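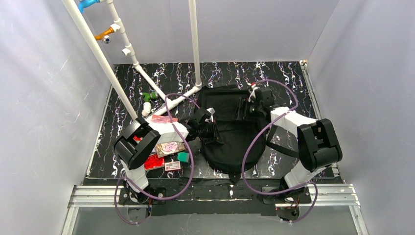

Slow Hands Make Better Teachers

When I began to teach robots by remote control, I was proud of being fast. My colleague Hauke Vogler was slow, and I thought he was wasting our hours at Relis. After 720 demonstrations from me and 810 from him, I have changed my opinion, and I want to defend the slow way.

Cloth is where one sees it best. A black fabric bag lying flat on the table gives the operator very little help. Its edges are hard to see, the strap goes where it wants, and through the controls I do not feel the material between the fingers. A fast person solves this with tricks. I pinched, I corrected, I pinched again, and the bag was handled in the end. But the robot learns from everything I do, also from my corrections, and it cannot know which of my movements I regret.

Hauke waits before each grasp. He brings one arm to its place, and only then the other. It looks boring, and visitors from the Nerley office always ask if the machine has stopped. Yet I can read his intention in every recording, and I believe a learning program needs the same clearness.

Some people answer that mistakes are useful, because a robot must learn to recover. I agree with this. Then let us show recovery on purpose, and mark it as such. In March we did this for 6 sessions, and it was harder work than I expected.

My request to managers is simple. Please stop paying operators by the number of recordings. I would prefer 12 patient ones to a full morning of my old ones.

Duarte Tavares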